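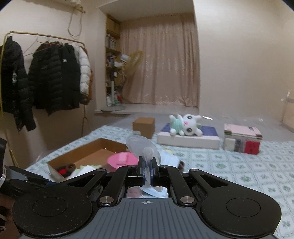

The Box on the Bed: Why Tidying Is Still Out of Reach

Dec 26, 2022

34 comments 8 shares

Search this site Enter keyword Go

The claim that household robots are close rests on an odd choice of benchmark. Vendors show a machine picking up a block, a can or an apple, and quote a success rate. Chores are then treated as a longer list of the same thing. I have spent enough time around pick-and-place cells to doubt the arithmetic, and I think the doubt can be stated in fairly plain engineering terms.

Take putting things away into a cardboard box. A person does it while talking on the phone. The contents might be a plastic bowl, a cloth, a thin piece of clear plastic and whatever else was lying on the bed. Each item asks for a different answer to three questions: where is it, where can it be held, and how hard. Clear plastic fails at the first question. Depth sensors that work by projected light tend to see through it or lose it in glare, and the map that comes back has a hole where the object should be. A planner working from that map will reach for the bedding.

Cloth fails at the second. A rigid part has a pose, which is six numbers. A crumpled garment has no useful pose at all, and the shape it has when the gripper arrives is not the shape it has once the fingers close. Every contact changes the problem. The usual remedy is to lift the cloth, look again and regrasp, and the cycle time grows accordingly.

The third question, force, is the one the marketing skips. A grip that holds a full tumbler securely will crush a soft pack of tissues. Two-finger grippers with compliant pads cover more of this range than they used to, and that is real progress. The pad does some of the work the controller would otherwise have to do. It does not tell the controller what it is holding.

Shop floors get around all this by removing variety. At the Wadton packing line, where I consulted for part of a year, the cell handled four carton sizes and was very good at it. In August the supplier changed the film on one of them from matte to gloss. The cell dropped or missed 1,113 cartons before the lighting was reworked. No part of the arm had failed. The product had stopped matching the assumptions, and a home stops matching its assumptions every morning.

Jilley, the home assistant announced by Wallner this year, is sold on the opposite promise. I have watched the demonstration with some care. The objects are opaque, stand apart from one another, and sit on a plain dark surface. The machine clears eight of them without a fault. I have no reason to think the footage is anything but genuine, and I would buy the thing tomorrow if my table looked like that.

Most tables do not. Patterned cloth gives the segmentation stage plenty of edges that belong to no object. Things overlap. A face mask has thin elastic loops that will catch on a fingertip and bring the neighboring item along, and a loop is a few pixels wide at working distance.

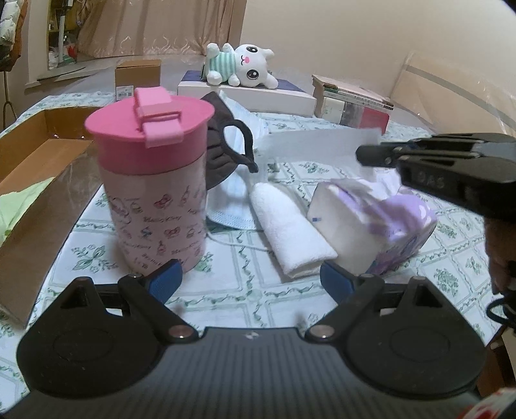 Tumbler, masks, towel and tissues on a printed tablecloth: four kinds of grasp within arm's reach.

The hardware is better than its critics allow. Parallel fingers can be made to hold nearly anything on such a table if a human being decides where they go. Put the tool in a person's hand and the towel, the mask and the tumbler all become manageable, with practice. This is useful evidence about where the deficit lies. It is mostly in perception and in choosing the next move, and only partly in the fingers.

It also explains why learning from human demonstrations looks more promising to me than another round of hand-written grasp rules. A rule written for a towel covers a towel folded the way the author folded it. Demonstrations at least sample the mess. Whether they sample enough of it is an open question, and the people who answer it confidently in either direction are usually raising money.

There is a second deficit that gets less attention, which is knowing when to stop. A tidying robot has to decide whether a plush toy on top of a box is put away or left out. It has to decide whether a crumpled paper is trash. Flamero, whose sorting software I otherwise respect, handles this with a confidence threshold and a prompt to the owner's phone. Set the threshold high and the owner is tidying by text message. Set it low and a receipt goes in the bin.

My own position is dull. Single chores on fixed stations are workable now: loading a known tray, moving known bins, wiping a flat surface. Mixed tidying in an occupied bedroom is not, and I would not put a date on it. Anyone who does should be asked for the failure count over a full week in one ordinary home – unedited, with resets by a human listed separately. Wallner has published no such figure for Jilley. I wrote to ask for one and was sent the video again.

Share this 8
View all 34 comments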